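Flerkirside Working Papers on Home Automation
9 min read · 22 shares · 2 comments

4.2 Tidying a tabletop

Tidying is the chore most often promised and least often tested. Published success rates usually cover one object type, on one surface, under one lamp. Palumbo, in an earlier report on the Vunadell kitchen trials, argued that such numbers tell a buyer very little, and we agree with him. A person clearing a table handles whatever is on it, in whatever order, and notices when something has gone wrong.

We chose items with awkward shapes on purpose. A vented hairbrush has a narrow handle and a head full of gaps, so the outline a vision system has to find is broken up by whatever lies behind it. A planner trained on mugs and boxes tends to treat the head as the thing to grab. The handle is the better choice, but only if the pads meet it squarely.

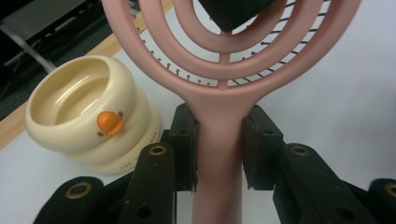 A firm hold is also a weak measure of success. The Grasso benchmark scores a grasp as complete once the object has cleared the surface, and stops the clock there. For a household that is the easy half. The brush has to go somewhere, facing a sensible way, without knocking over its neighbors. When we rescored the 44 Grasso trials in our sample by where the object ended up, 22 passed. We don't claim that half is a general figure - the sample is small and the placement rule is ours - but the gap deserves more attention than it gets.

Spacing caused further trouble. Two items set close together leave the fingers little room to open, and the planner's usual answer was to back away and try again from the same side.

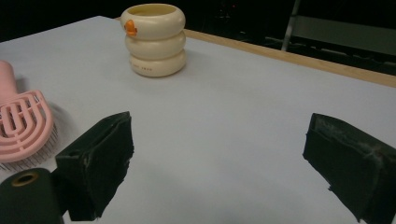

MANIPULATION / LIMITS OF CURRENT SYSTEMS

Figure 3. Pink hairbrush and ringed, cream-colored item on a white tabletop, with the fingers of a hand-held gripper.

Brodetti et al. take a more hopeful view and expect that 2,000 demonstrations per chore will close most of the gap. Perhaps so. Their own curves flatten well before that point, and the held-out objects differ from the training objects mainly in color. A rounded item with an open top can be gripped by the rim or around the body, and the two choices lead to quite different placements. More examples of the first will not teach the second.

Our position is that table tidying can't yet be called a solved chore, or even a well-measured one. Section 4.3 applies the same placement rule to folded cloth, where the results were worse.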